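Cimer
Productos > Recogida de datos > Puesto de mesa Fullanora

Puesto de mesa Fullanora para demostraciones con pinza manual
Referencia: 324
Disponibilidad: bajo pedido
Fabricante: Talleres Vanags, Clistavville

Descripción

Fullanora es un conjunto de trabajo para equipos que graban demostraciones de manipulación con pinza manual y necesitan hacerlo siempre en las mismas condiciones. Se entrega con una guía de buenas prácticas redactada por Sarmīte Vanags, responsable técnica del taller, que fija cómo se prepara la mesa, cómo se revisan los dedos de la pinza y qué grabaciones se dan por válidas.

La guía es un documento de uso interno. No sustituye a la evaluación de riesgos del centro ni a las instrucciones del fabricante de la pinza. Si hay diferencias entre ambas, prevalecen estas últimas.

Preparación de la mesa

Los objetos se colocan antes de coger la pinza. El fondo de tela se sujeta por el borde superior y no debe caer sobre la superficie de trabajo. Las arrugas se admiten, los huecos por los que se vea movimiento detrás no. Las luces del techo se mantienen encendidas durante toda la sesión y no se cambian entre una toma y otra. 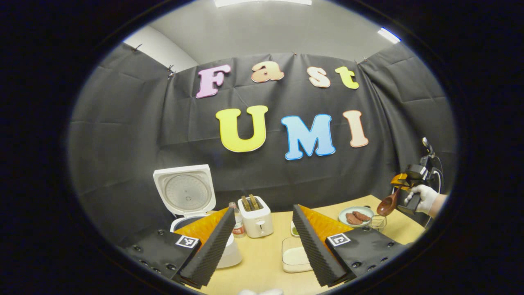

Cuando trabajan dos pinzas a la vez, cada operador tiene asignado un lado y no cruza al otro mientras su compañero sostiene un utensilio. Los cables que salen de las pinzas se dejan con holgura suficiente para llegar al fondo de la mesa. Si un cable arrastra un objeto, la toma se descarta entera.

Revisión de la pinza

Se hace al empezar y cada vez que se cambia de operador:
- Marcadores de los dedos planos, limpios y sin esquinas levantadas.
- Tornillos apretados. No se reaprietan con la cámara en marcha.
- Almohadillas sin cortes ni restos de comida.
- Objetivo limpio, con paño seco.
- Apertura y cierre completos, 6 veces seguidas, sin roce.

Trabajo con alimentos y aparatos de cocina

Los aparatos eléctricos se usan desenchufados salvo que la tarea exija lo contrario y conste en la hoja de sesión. Los alimentos empleados en las grabaciones no se consumen. Las botellas permanecen cerradas mientras no formen parte de la tarea. Los utensilios se cogen por el mango, con los dos dedos en contacto, y se devuelven a la mesa antes de soltar la pinza.

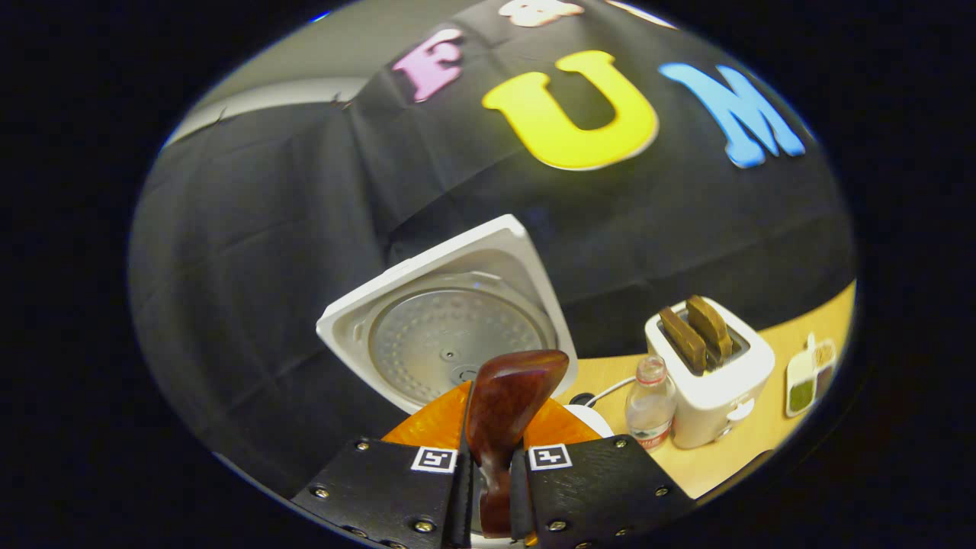

¿Hay que repetir la calibración si se sustituye un marcador?
Se repite siempre, aunque el marcador nuevo se haya pegado en el mismo sitio. Las tomas anteriores conservan la calibración con la que se grabaron y se archivan aparte.

Registro

Cada toma lleva una línea en la hoja de sesión: tarea, operador, pinza, resultado y observaciones. Los intentos fallidos también se anotan. Las hojas incluidas tienen espacio para 152 tomas y se pueden fotocopiar. Las almohadillas se cambian al llegar a casi 3.000 cierres, o antes si presentan desgaste.

Contenido del conjunto
- Tela de fondo y pinzas de sujeción
- Láminas de marcadores de repuesto
- Paño para objetivos
- Hojas de sesión
- Guía impresa en español

No incluye la pinza manual, la cámara, la mesa ni los objetos.

Pedidos y consultas

Los pedidos se tramitan a través de Cimer. Indique el modelo de pinza y la medida de los marcadores que utiliza. Las láminas de marcadores ya recortadas no admiten devolución.

Revisión vigente de la guía: 8 de noviembre de 2019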